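# What the Bag Fee Did to Soramdale

Soramdale's grocery bag fee started last December at 10 cents a bag. Most shoppers grumbled for a week or so and then paid it. 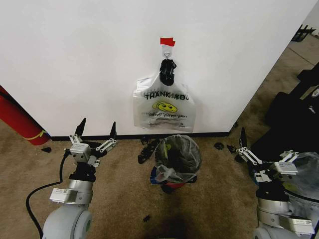

The stores felt it sooner. Inskip Market, on the north side, used to go through 300 bags on a slow morning and now orders half as many boxes from its supplier in Trura. Paper costs the store more than plastic ever did – the fee covers most of the difference.

Trura tried an outright ban and dropped it after 2 months. Takeout places had stocked up ahead of time and kept using what they had.

People still save the old bags. They line bathroom trash cans, hold muddy shoes and go along on dog walks. Small trash liners now sell for about 49 cents a roll more than they did before the fee, and the council plans to look at that next.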